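Clundimier opens orders for Skestudar two-finger gripper kit

For immediate release – April 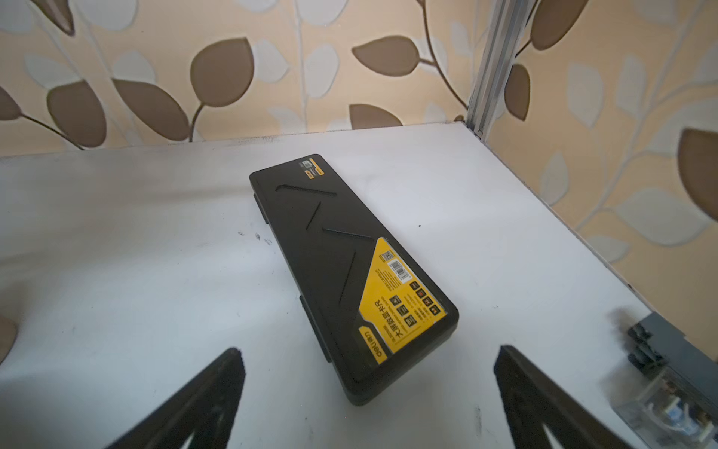 The view from the wrist: Skestudar's two black fingers either side of a deli-branded plastic case.

Clundimier has opened orders for Skestudar, a bolt-on gripper kit for small robot arms. Two fingers, a wrist camera, mounting plate, cables, and a licence for the Rallora teaching software. Price is 1509 euros before tax. First batch is 300 kits, shipping starts in April.

The fingers are open triangles, hollow in the middle, so they bend a little round whatever they close on. Tool cases, boxes, bottles, bagged parts. No finger swap between jobs in most cases.

The wrist camera sits behind the fingers and looks straight down the grip. Useful for labels and barcodes, and for seeing what went wrong on a bad pick.

"Customers kept asking us for one thing that goes on an arm before lunch and works after it," said Nneka Dauda, product lead at Clundimier. "Four bolts, one cable. My own record is 11 minutes but I have had practise."

Reisinger, which packs hand tool sets for trade counters, has had kits on trial on four benches. Its team taught the arms 108 different items, mostly hard plastic cases with moulded lids.

"Shiny lids were a pain at first, matt ones fine," said Ruan Shezi, bench supervisor at Reisinger. "New firmware sorted most of it. We've asked for a longer cable and are told its coming."

Longer cable (2 m) now an option at order. Spare fingers sold in pairs. Kits come with a two-year warranty, fingers excluded – they count as wear parts.

Demo slots at the Clundimier workshop, mornings from 9.30, bring your own items. Book through the sales desk.

Press contact: Wim Declercq, Clundimier press office. Spec sheet and price list on request.

ENDS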